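Who Tells the Story in "The Salt Ledger"
Final report, Contemporary Fiction seminar

For this project I read Boonchu's novel The Salt Ledger and looked at how the narrator handles the closing of the Buminden cannery. The book has nine chapters. Seven are told by Ikel, the bookkeeper's son, and the other two are made up of letters that he finds after his father dies.

My question was whether the reader is meant to trust Ikel. At first I thought so. He gives dates, wages and the names of people who lost their jobs, and he sounds careful. In chapter 4, though, he says his father never signed the notice that sent the night shift home. The second set of letters shows that he did sign it. Ikel quotes from those letters but leaves that page out, and we only learn about it when his aunt reads it aloud at dinner.

I read the dinner chapter three times and marked each place where Ikel changes the subject. There are five. Four of them come right after someone mentions money.

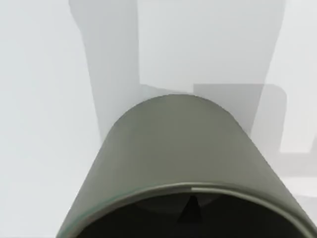 Carys Prothero disagreed with me when I presented this part to the group. She said that Ikel is not hiding anything on purpose, and that a boy who grew up in that house would have learned to skip over money without noticing. She also pointed out that he keeps the letters when he could easily burn them. I went back to the last chapter with this in mind and changed part of my argument. I still think he misleads the reader, but I no longer call him a liar.

The letters are written in a different style from the rest. The sentences are short and there are almost no adjectives. I think Boonchu wants the father to sound like his account books. The aunt's letter is the exception, and it runs for about 9 pages without a paragraph break.

I did not have time to compare the novel with Boonchu's earlier stories, which Plotaveo reissued in one volume. Two of them are also set in Buminden, and the aunt appears in one under another name.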